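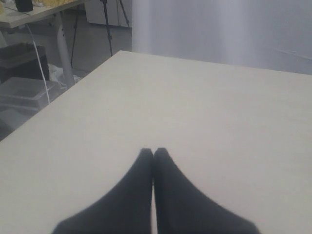 ## Data Engineer, Pipelines (full time)

Narkine is hiring a data engineer to look after the batch jobs that feed our reporting warehouse. You would join the Dakum team, which has 3 engineers now and reports to Rosalind Blackwood.

Dakum is our internal loading service. It pulls tables from customer databases, mostly PostgreSQL and MySQL, and writes them out as Parquet files. It runs 2,034 scheduled jobs a night. Most of them finish without trouble. The ones that don't are usually schema changes on the customer side, and a good part of your first months will go into catching those earlier.

### The work

- Move the remaining 70 jobs off the old shell scripts and into Airflow
- Write and review Python and SQL
- Tune slow loads, mainly the Rosenthal account, where one table has 700 columns
- Take a turn on call, one week in four – nights are paid extra
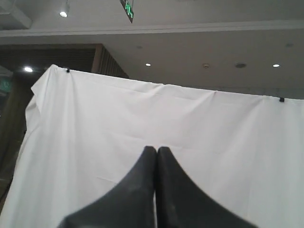 The on-call week starts only after you have shadowed someone else's. We keep a written runbook for every job type, and whoever handles a failure updates the page before closing the ticket.

### What we ask for

You should be comfortable reading a query plan and have run scheduled data jobs in production for at least two years. Some Spark is useful. We don't need a degree or any certificate. If you have used Trister, our open-source schema diff tool, say so, but it is small and you can learn it in a day.

### Practical details

The job is based in our office, with two days a week from home if you want them. We can't sponsor visas for this position.

Hiring has two steps: a phone call with Rosalind, then a half-day visit where you work through a broken load with the team – no whiteboard puzzles. We pay for travel.

Send a resume and a few lines on a pipeline you have had to fix. A cover letter is optional. Applications close November 12, 2019, and we answer all of them.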